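How a cable shelf works
A page for readers aged 8 to 11, from the Colora workshop pages
Text by Tove Hauksdóttir. Checked by Faisal Kazmi.

A cable is a set of wires inside a bendy cover. Some cables carry electricity to make a machine run. Some carry information, such as a photograph going from a camera to a computer. Some do both jobs at once. A workshop owns a great many cables, and they all need somewhere to live.

Why cables tangle

A cable is long, thin and bendy. When it is moved, its ends slip through its own loops. Once an end has gone through a loop, pulling on it makes the loop smaller and tighter. That is the start of a knot. Two cables in one box will do the same thing to each other, and the longer they are, the more ways they have to do it.

A coiled cable with a tie around it tangles far less. The tie holds the loops side by side, so an end has few gaps to slip through.

How to coil a cable

1. Find one end and hold it in your left hand (or your right, if you are left-handed).
2. Use the other hand to make a loop as wide as a dinner plate.
3. Lay the loop in the first hand. Let the cable turn as it wants to. Do not bend it sharply.
4. Carry on until you reach the other end.
5. Wrap a tie or strap around the coil at one place.

Never wind a cable tightly around your elbow. The wires inside are thin metal, and they can break where the cover looks perfectly sound. Unplug a cable before you coil it, and ask an adult first if it belongs to a machine.

Names for the ends

The part at the end of a cable is called a connector. It has a shape, and it fits only a hole of the matching shape.

USB-A: a flat metal rectangle. It goes in one way up.
Ethernet: a small block, often see-through, with a springy clip on one side. It joins computers into a network. The clip clicks when it is fully in.
Ferrite bead: not a connector, but often found near one. It is a hard lump on the cable, shaped like a short tube. It helps to block unwanted electrical noise.

Sorting into kinds

When the Dostska store room was first listed, the list had 3784 entries, and 739 of them were cables or adaptors. Ifeanyi Akinola, who wrote the list, sorted by connector and paid no attention to colour. Colour is a poor guide. A yellow cable and a grey cable may do exactly the same job, and two black cables may do quite different ones.

Each kind then gets a bin, and each bin gets a label. A good label is short, printed in dark letters on a pale strip, and stuck on the rim of the bin.

Things that are not cables go on shelves by use. Drills stay near their chargers. Small loose parts go in bags or bins, and a hard case protects whatever is packed inside it.

Cables, tape and tools on the shelves

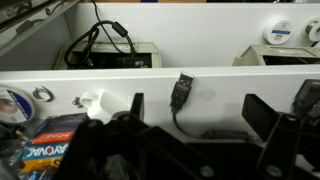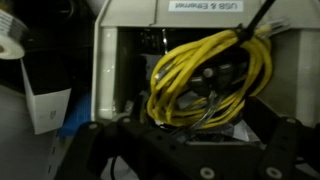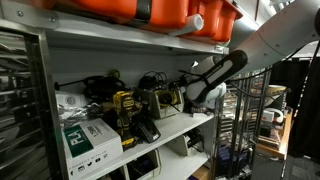
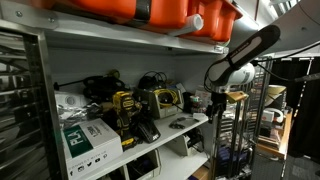 Where heavy things go

A shelf unit is steadier when most of its weight is low down. Put the heaviest boxes on the bottom shelf. Things used every day belong between your waist and your shoulders, where you can reach them without stretching or crouching. Never climb a shelf unit. The boards are made to take a load pressing straight down, and a person climbing pulls the whole unit forwards.

Something to try at home

You will need four cables or pieces of string, all the same length, and two boxes with lids.

Coil two of the pieces and tie each one. Put them in the first box. Drop the other two into the second box without coiling them. Close the lids and shake each box 99 times. Open both and time how long it takes to get one piece out of each.

Write down the two times. Then repeat the test with shorter pieces and compare. Yatziri Cuautle's class did it with string on a Sunday club morning and kept their results in a table with three columns: length, coiled, not coiled.

Words used on this page

Adaptor: a part that joins two connectors of different shapes.
Coil: a set of loops lying side by side.
Network: computers joined so they can share information.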